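About Braltow

Reading time: 5 min

Braltow is a small company that teaches robot arms to do kitchen work. We started with two arms, one table and a rice cooker borrowed from my sister. Today we are a team that works in one long room in Pretlow, and our arms cook, stir, scoop and portion for the canteens and care homes that want help in the hours before lunch.

My name is Armindo Ramalho and I founded the company. I write this page myself. English is not my first language, so please forgive me the small mistakes. I prefer a page with small mistakes to a page written by an agency.

Most companies use this page to tell you about their success. We have some success and I will mention it. But when a new customer visits us, they always ask about the same thing, and it is the accident in March. So I put it here, where everybody can read it before they call.

What happened in March

We had installed our first paid station in the canteen of the Latuheru training center. It had two arms over one table, with a cooker in the middle. One arm held the pot steady at the handle. The other arm went into the pot with its gripper and took out a portion. The station served 70 meals in one lunch and we were very proud of it.

At 11:40 in the morning the second arm went into the pot and did not stop at the right height. It pushed down. The pot turned, the first arm tried to hold it, and for 5 seconds the two arms were pulling against each other with a hot pot between them. Then the first gripper lost the handle and the pot went over the side of the table. A kitchen worker was standing near. She had hot water on her forearm and her hand. She was treated the same day, and she went back to work the week after. She was very kind to us, more than we had earned.

I was not in the room. I was in the parking lot, speaking on the telephone with a supplier about cables. I still think about this.

What was the fault

It took us nine days to find it, and there were two faults which came together.

The first was a cable. The signal from the gripper of the second arm passed through a cable that bent every time the wrist turned. Inside, one wire was nearly broken. In most positions it made contact and everything looked normal. When the wrist was turned far down, the contact was lost for a moment, and the controller kept the last value it had received. The last value said that the fingers touched nothing. So the arm continued down, and it was already at the bottom.

The second fault was ours in a deeper way. Each arm had its own limit for force, and both limits were working. But the two arms did not speak with each other about force. Neither arm reached its own limit, and together they were enough to turn a full pot. We had tested each arm alone for months. We had tested them together only when everything was going well.

There was also an emergency button. It was on the wall behind the serving counter, and to press it a person had to walk around the table. We had placed it there for the reason that the cable was short. I am ashamed to write this sentence but it is true.

What we changed

We stopped the station the same day, and we took back all the equipment at our cost. For the rest of the spring we sold nothing. After that we made these changes, and they are now in every station we deliver:

- A lost signal is a stop. The controller does not keep an old value for any time.
- The two arms share one force limit. If the sum is too high, both arms stop and the grippers stay as they are.
- The cable at the wrist is changed after 4000 cycles, also when it looks new.
- The pot sits in its base and no arm lifts it while there is something hot inside.
- There are two stop buttons, and each one must be reached from where the kitchen worker stands, without a step.
- The area in front of the table is closed with a low gate when the arms are moving.

Our software for checking all of this is called Birkuvero. It began as a simple list on paper and it still prints a list on paper every morning, which the kitchen signs before the first start. Some customers find it old-fashioned. We will not remove it.

How we work now

Every new movement is first practiced on our own table in Pretlow. The arms go to the pot slowly, then at normal speed, and then we make things go wrong on purpose. We pull out a connector. We put the pot two fingers to the left of its place. We give the program a wrong height. An arm that handles the good day and not the bad day stays with us until it can do both.

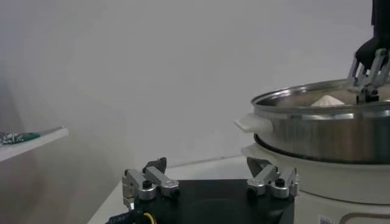 Two-arm practice at the cooker, with one gripper lowered just inside the rim of the pot.

For one new movement we do 70 trials with a fault in them, and a person writes down each one by hand. It is slow work - some of my colleagues would say too slow - and it is the part of the company I am most satisfied with.

We also keep one rule about people. Anybody in the room can stop the arms and does not need to explain why. A student who was with us for the summer stopped them four times in one morning, each time for nothing. We thanked her each time, and the fifth time there was a loose screw on a finger.

Where we are today

The Latuheru training center took the station back in the autumn, after their own technician had spent two days trying to make it fail. It is still running there. We have other kitchens now, all of them within driving distance, and I want to keep it like this for a while, so that one of us can be at the door the same day if something is strange.

If you want to visit, write to us and come in the morning, when the arms are working. Please wear closed shoes. You may ask to read the full report of the accident, with the drawings of the cable. We give it to everybody who asks, also to our competitors.

Armindo Ramalho
Braltow, Pretlow

Comments (4)

canteen_kath
We had a visit from you in the fall and I liked that you showed us the stop buttons before you showed us the robots. Is the gate included in the price or extra?

Armindo Ramalho
Thank you Kath. It is included. We do not deliver without the gate.

Joost
Holding the last value on signal loss is such a classic. We had the same thing on a packing line, with boxes, so all we lost was boxes. Did you consider a second sensor instead of changing the cable on a schedule?

Armindo Ramalho
Joost, yes, we are testing it now. Until it is finished we change the cable. Write to me if you want the report.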